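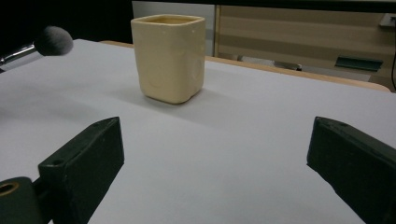

**Glaze crazing on mugs from a market stall - still safe to drink from?**

Posted by teabagtilly in Kitchen & Household

I bought a set of 6 handmade mugs at a Sunday market in August. The stallholder called the range Wallus and said they were stoneware, food safe, fine in the dishwasher. I paid 200 dollars for the lot, so I'd like to keep using them.

Two of them now have fine lines through the glaze on the inside, like a spider web. You can't feel them with a fingernail. Tea has got into the lines and turned them brown, and bicarb doesn't shift it. One of the two also leaves a damp ring on the bench if I let a cuppa sit in it for a while. The other four look the same as the day I got them.

They've been through the dishwasher most days, and I microwave my coffee when I forget about it, which is often. My sister reckons the lines are normal and part of the charm. My neighbour reckons I should bin the lot. Is there a proper answer? And can the lines be fixed? I've seen people online boiling cracked cups in milk.

---

**Corina Ghiță**

I've been making functional pots for 11 years, so I'll have a go.

The lines are called crazing. Glaze is a thin layer of glass, and it shrinks as it cools in the kiln, as does the clay under it. If the glaze wants to shrink more than the clay does, it ends up stretched tight and eventually cracks into that web pattern. Sometimes you hear it pinging as the kiln is unpacked. Sometimes it takes months to show.

Whether it matters depends on the clay. Properly fired stoneware takes up very little water on its own, even without glaze. If a mug like that crazes, the tea stains the lines and that's mostly a looks problem, although the pot is weaker than it would be with a glaze that fits. Earthenware, or stoneware that hasn't been fired high enough, is porous. Tea goes through the cracks, sits in the clay and comes out the bottom.

The damp ring is what would worry me. Before you blame the mug, do a test:

- Wash it and leave it somewhere warm and dry for a couple of days.
- Weigh it on kitchen scales and write the number down.
- Fill it with water and stand it on a sheet of dry newspaper overnight.
- In the morning check the paper, then empty the mug, wipe it well and weigh it again.

Wet paper means it leaks. A clear gain in weight means the clay is soaking up water even if nothing has come through yet. In either case I'd stop drinking out of it. You can't clean inside the clay body, and old milk and tea in there will start to smell. It's also a burn risk in the microwave, as the trapped water heats up and the handle or walls can get far hotter than the drink.

If the other crazed one passes, you can keep using it. Wash it by hand and let it dry right through between uses. I'd leave it out of the microwave too. Run the same test on the four good ones while you've got the scales out - if they came from the same firing they may go the same way.

The milk trick puts a bit of protein into the cracks. It can slow a seep in a decorative bowl, but I wouldn't do it to anything I drank from. Refiring sometimes closes the lines and they usually come back, because the glaze still doesn't fit the clay.

Contact the maker. If you were told dishwasher safe and a mug leaks, that's a fault and it's fair to ask for a replacement or your money back. Most potters would want to know, as it could be a bad batch of clay or a kiln that's running cool. Take a photo of the damp ring and tell them what the scales said.

---

**flatwhite_deb**

Mine all have lines in them and I've been drinking out of them for years. Never been crook from it. A soak in denture tablets gets the brown out, or most of it. Just don't tip boiling water into a cold mug in winter.

---

**Olteanu**

Agree with Corina on the leaking one. Use it for pens, or put a small succulent in it with a saucer underneath.

One thing to add on the weighing. If your kitchen scales only read in 5 gram steps you may not see a small change, so borrow a finer set if you can. And check the unglazed foot before you start. If a drop of water on the bare clay disappears straight away, it's porous. If it just sits there, that's a good sign, but I'd still do the overnight test.

Keep your receipt if you got one.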